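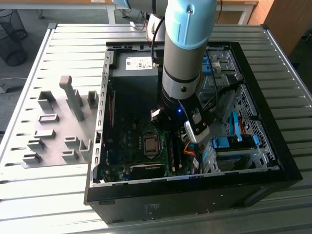 Step 3. Disconnect the drive cables

With the tower on its side and the panel off, find the drive cage on the right of the case. The blue cable is SATA. Grip it by the plug, press the metal latch if the plug has one, and pull straight out. Do not pull on the cable itself.

Remove any power connector from the drive the same way. Rock it slightly if it is tight.

Squeeze the blue tray clips inward and slide the tray out of the cage. Put screws in a cup and label it.

Leave the processor and the power supply in place until step 13. Hold the power button for 15 seconds before touching the board, with the wall cord unplugged.

Next: Step 4. Remove the expansion card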